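The Cord Drawer Comes Due

Every house in Purville has one, and so did the house I grew up in. Ours was the second drawer down, left of the stove. It held batteries, takeout menus and the chargers of phones that had been traded in years before. You had to press down on the contents with one hand to get it shut.

I thought of that drawer when I met Britt-Marie Fagerlund, who has spent five years helping people sort out their cords for a living. She works out of two rooms in Hirkley and charges by the afternoon. Her clients are mostly families, plus a few small offices and one church with a sound system that had been added to by four different people.

"They call me about the garage or the spare room," she said. "Then we get to the cables and everything stops. People will throw out a sofa faster than they'll throw out a cord."

The reason is simple enough. A sofa is plainly a sofa. A cord might belong to something. It might be the only one that fits, and the thing it fits might turn up next week. So it goes back in the drawer with the others, and by the end of the year it has to be cut out with scissors or left alone.

Fagerlund starts by getting everything onto the floor. She doesn't like tables for this. Tables are too small, the ends hang over and pull the pile with them, and sooner or later someone sets a coffee down. A hard, smooth floor in a pale color is best. Carpet grabs at plugs. Dark wood hides the thin black cords.

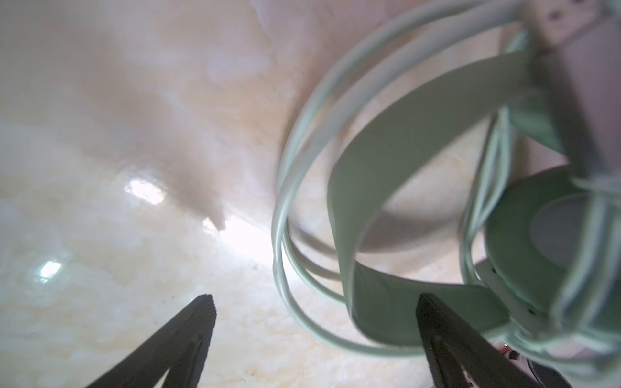 She sorts by color first, before anyone has asked what a single cord is for. Clients tend to object. They want to start with the laptop charger because they know that one. Fagerlund lets them put the laptop charger in their pocket and then goes back to color. A pale green cord is easy to follow through a pile of black ones, and once it's out, the pile is looser. Red and orange go next. Black comes last and takes the longest.

Gwion Morris learned the method from her and now uses it at the repair evening he runs in October and again in the spring. People bring in headphones, radios, lamps and small kitchen machines. A good share of what they bring, he said, has nothing wrong with it but the cord.

"The cable goes at the ends," Morris said. "It's almost always the last inch before the plug, where it bends."

Most plugs have a sleeve there, often ribbed, that is meant to keep the bend gentle. When a cord is wrapped tight around a charger or yanked from the wall by its middle, the sleeve takes the strain until it can't. Morris looks for a split in the jacket, a kink that won't relax, or fibers showing where they shouldn't. Any of those on a cord that carries household current and he cuts it in half on the spot, so that it can't find its way back into a drawer. He makes sure it's unplugged first, and he checks twice.

Low-power cords get a little more patience. A headphone cable with a worn jacket may have some life left in it, and the people who own it can decide.

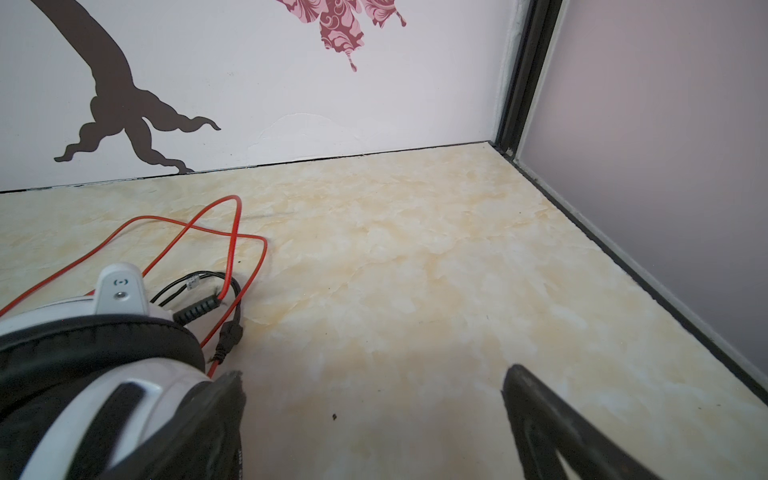 Getting the knot out

There is a right way to undo a tangle, and pulling isn't it. Pulling closes the loops. Fagerlund has clients put the whole bundle down flat and push it outward from the middle with their fingertips until it is twice as wide as it was. Many knots turn out to be crossings, with nothing tied at all.

Then find an end. It should be a free end with a small plug, if there is one, as big plugs catch on everything. Follow it back a few inches at a time and lift it over whatever crosses it. Don't thread a long cord through a small loop if you can open the loop and lay it to one side.

Headphones are the exception to the free-end rule. If the cord comes off, take it off and deal with it separately. If it doesn't, put the headphones down at the edge of the pile and work toward them, so you aren't passing a headband through the loops all afternoon.

Brendan Costello, who put 92 cords through this process after clearing out his late father's workshop, told me he did it over several evenings with the radio on. He kept count on the back of an envelope. "I'd have quit at ten if I'd tried to do it in one go," he said. He kept 5 of them. Two were for a tape deck he doesn't own but thinks he may buy.

How to put them away

Coiling is where people go wrong. The usual habit is to wind a cord around the hand and elbow, which puts a twist in it with every turn. The twist is still there when you let go, and the cord will try to curl up into whatever is next to it.

Siobhán Ó Néill, a stage technician who has coiled more cable than anyone else I spoke to, makes each loop about the size of a dinner plate and reverses every second one, turning it under with the wrist. It takes a few minutes to learn. A cord coiled this way can be thrown across a room and will land straight. For a phone charger the loops can be smaller, but the motion is the same.

She ties off with a strip of hook-and-loop tape. Rubber bands dry out and stick. The twist ties that come in the box are fine for a while, though she finds the wire in them pokes through.
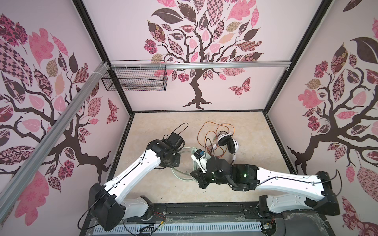 White headphones on the floor beside a tangle of thin orange cables.

Labels matter more than containers. Fagerlund writes on masking tape, folded over the cord near the plug, and puts down the name of the device in words the whole household uses. "Kitchen radio" is good. A model number is no help to a teenager looking for the kitchen radio. Small parts with no cord attached go in a clear bag with a label of their own.

After that, any box will do. Hers are shoe boxes, one for power and one for sound, with a third for cords she can't identify. That third box gets a date on the lid. If no one has opened it a year later, she takes it to the electronics recycling counter and doesn't look inside on the way.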